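Ticket 709
Subject: room not cleared, table + fan + sack still there
Opened by: Raimo Riihimäki
Site: Prellura, ground floor back room
Status: OPEN (was closed, reopened Jul 25, 2022)
Priority: normal, would like higher

Problem as reported

Room was down as cleared and ready for the Halonen handover. Went in to sign it off, can't. Stuff on the floor along the wall, table still has tableware on it, fan not where the list says. Closed this ticket once already on the strength of the list. My mistake, should of walked over first.

What the list says vs what I found

List: all soft goods to Perska storage.
Found: big olive green sack against the wall, stuffed full. Not tagged that I could find. Something white and plastic folded in at the top.

List: wrapped items all gone on first run.
Found: one bundle in clear plastic, on the floor in front of the sack. Red and white printed tape on it. Did not open. No idea which run it belongs to, the first run sheet is signed complete.

List: fan to stay, upright, by the shelves.
Found: over on the floor when I got to it, part tipped. Cords in a tangle next to it. The black padded case is by the wall there too and it isn't on any list at all.

List: kitchenware boxed.
Found: not boxed. Bowls, plate, cup, forks, spoon all out on the table.

State of the room, both from the same visit: 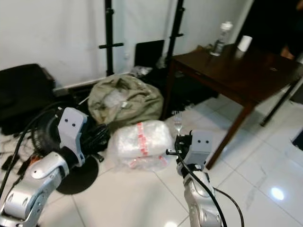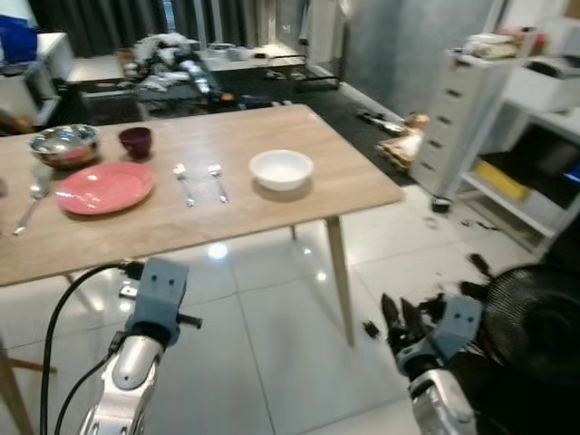

First one is the floor side with the sack and the wrapped bundle, second one is the table and the shelves.

Steps tried

1. Rang Perska, asked if they were short a sack. They say their count matches. So either it was never on the count or somebody counted somthing else. They're checking the January sheet, as a lot of this was written up back then and copied forward.

2. Checked the tape against what we use. We buy plain brown from Cutwood, 6 rolls at a time, never printed. So the bundle wasn't wrapped by us — or was wrapped by us with somebody else's tape. Asked Cutwood if they ever sent printed by mistake. No reply yet.

3. Compared the tableware to the kitchen sheet. Sheet has a steel bowl, a white bowl, pink plate, cup, 2 forks, a spoon. All there on the table. But there's a clear plastic fork as well, by the table leg, and that is not on the sheet. Leave it off, don't care, bin it.

4. Looked for the box the kitchenware was meant to be in. Not in the room. The tall drawer cabinet has a pile of stuff on top, went through that, no box. Didn't go through the drawers.

5. Stood the fan back up. Plugged in, runs. Bit of a rattle on the top speed, was there before according to the old notes.

Cause (best guess)

Two lists. The one I have was printed before the sheet got changed, and whoever ticked it off ticked the changed one. Explains the kitchenware. Doesn't explain the sack or the padded case.

Still to do

- Kitchenware: needs a box and some paper. The white bowl wants wrapping by itself, last one got chipped.
- Sack: find out whose. Until then tag it UNKNOWN and leave it at the wall. Do not send to Perska without a number, they'll only send it back.
- Wrapped bundle: same. Don't cut the tape.
- Padded case: ask Halonen, could be theirs from the measuring visit.
- Cords: coil and tie. Somebody is going to trip, those tiles are slick.
- Cabinet + open shelves: are these staying or not?? List says "shelving stays" and says nothing about the cabinet. Yellow thing on the lower shelf also needs a decision.
- Table: stays till last, goes out legs first, door is tight.

Cost note

Extra van run is quoted at 1,096 all in if we miss the shared one. Would rather not. If sack and bundle get a number in time they can go on the shared load at no charge.

Update, same day, later

Perska called back. January sheet has a line "soft, green, large" with no destination filled in. Probably our sack — waiting on them to confirm before I move it. They have nothing for the bundle.

Halonen say the case isn't theirs but they'll ask the fitter.

Box for the kitchenware found in the hallway under the coats, empty, labelled KITCHEN DONE. So that's how that got ticked.

Leaving ticket open. Please don't close from the list again, go and look in the room first. RR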